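A Sunday in Brirnberg: watching a robot arm learn to pick things up
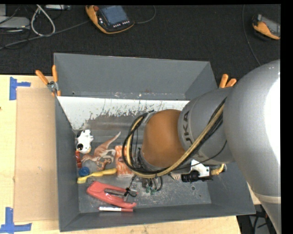 Visits and open days

I had meant to stay an hour. The Huỳnh lab in Brirnberg opens its workshop to visitors on one Sunday in November, and my plan was to look round, drink the free coffee and catch the early train back to Provilbridge. I caught the last one instead, with a notebook full of scribbles and a strong wish to own a robot arm (no room, no money, but still!).

The lab is on the upper floor of an old printing works, up a flight of stone stairs that go on for longer than you would like. You sign in at a folding table, get a sticker with your first name on it, and are then more or less left to wander. I liked that very much. So many open days march you past everything in a group of thirty while somebody shouts over the ventilation.

Most of the visitors stopped at the posters first. I went straight to the arm, which I could hear from the door.

It is a KUKA, a grey one, and it reaches over into an open grey bin with sloping walls. You expect something grander for the place where the learning goes on. The bin sits on a wooden tabletop with blue tape at the corners, there are orange-handled clamps on its upper corners, and the floor of it is scuffed. It looks like a bench where people get on with things, and I warmed to it at once.

Inside the bin is what I can only call the contents of a family car. A tan toy dinosaur with its tail in the air, lying over a smaller brown one. A little white toy animal on its side. Something round and blue, something yellow that I took for a toothbrush, a red clamp with a metal screw, a marker pen, a pinkish-orange packet. The arm's small dark fingers, green at the tips, point down among all this, and the job is to pick something up.

Finn Wendt was looking after the bench that afternoon and must have answered the same questions all day without once sounding tired of them. I asked the obvious one: why toys? He told me that toys are awkward, and awkward is what they are after. A box has flat sides and gives you an easy grip nearly every time. A dinosaur has legs and a tail and a belly, and the grip that works when it is standing up is no good when it has rolled over on top of its friend.

The project is called Gillutitz, after a village where two of the team once got stuck with a broken van, and what it does is collect tries. The arm chooses a spot, goes down, closes its fingers, lifts, and the computer writes down what the cameras saw, where the fingers went, and whether anything came up with them. Then it does it again. A failed try is stored just as carefully as a good one. Finn was very firm on this. If you only keep the successes, he said, the system never finds out what a bad idea looks like, and it will go on having bad ideas with great confidence.

I asked how many tries they had, and he pointed me to a sheet of paper taped to the wall with 1263 written on it in felt pen. That was for the present set of objects alone, and the number was to be crossed out and replaced that evening. I had imagined a big glowing counter somewhere. The sheet of paper was better.

There are 21 objects in the set, though they don't all go in together. The team swaps them between runs, and each run begins with what Finn called the tip: everything is dropped into the bin from a washing-up bowl, and however it lands is how it stays. You are not allowed to tidy. Apparently this is very hard for some people. One student used to straighten the pens without noticing she was doing it, and for a while the system was excellent at straight pens and hopeless at all others.

Visitors were allowed to do a tip, so of course I queued behind a row of children and did one. I tried to be random. It is surprisingly difficult to be random with people watching, and I know I gave the bowl a little shake at the end to spread things out, so my pile is now in the records looking more thoughtful than it should.

Then we all stood back behind the line and watched. I had expected to be bored by the third grasp and I never was. When it went for the edge of a packet and missed, everybody groaned. When it brought up a toy by one leg, swinging, a small boy next to me clapped so hard that his sticker came off. You start backing it, and picking objects for it, and muttering advice.

I also asked about the sensor, a black cylinder held in a white bracket beside the fingers, with a short curly yellow cable behind it. My question was badly put and I didn't follow all of the answer, but the gist is that the people at the lab want to record more than pictures. A hand knows a good deal that an eye doesn't. Cables are clearly a great worry, too. There are black ones wrapped round the wrist and a thick tan one that loops out wide, and Finn said that more afternoons have been lost to cables than to mathematics. The loop is wide on purpose, so that the wrist can turn all the way without pulling. They found the right length by getting it wrong a few times.

Later there was a short talk in the room next door, for those who could tear themselves away. It was pitched well for people like me. The best part was a pair of films shown side by side: the arm in the first week of the project and the arm now, each given the same pile. The early one is painful. It goes for the gap between two objects again and again, as if the gap were the tastiest thing in the bin. The later one still misses, but it misses near things, if that makes sense, and then has another go from a different side.

Somebody asked when it would be good enough to unpack the shopping. The answer was a cheerful "not soon". Soft things are still a problem, see-through things are a worse one, and anything with a shiny surface confuses the cameras. They have a drawer of objects that nothing has worked on yet, and they let us look into it. I won't spoil the drawer for anyone planning to go, except to say that I have never before seen a tea strainer spoken of with such respect.

What I enjoyed most, thinking about it on the train, was how plain everyone was about the slow side of the work. Somebody has to fill the bowl, tip it out, check that the fingers haven't worn through, note that the light changed when the blinds were moved, and start the next run. The team takes it in shifts of 4 hours, and there is a logbook on the desk with remarks in it like "dinosaur stuck under own tail" and "blue thing escaped, found by radiator". I could have read it all afternoon.

If you want to go yourself, a few practical notes. The stairs are steep and the lift was out of order on the day, so ask ahead if that matters to you. Children are welcome and were having a better time than anybody, though the talk will be long for the very small ones. Bring cash for the cake. The arm rests for a while at lunchtime, when the bench is cleaned, so come in the afternoon if you want to see it running, and get into the line for the tip early because they stop it well before closing.

The next open day hadn't been fixed when I left. There is a list by the door where you can put down your email address, and mine is on it.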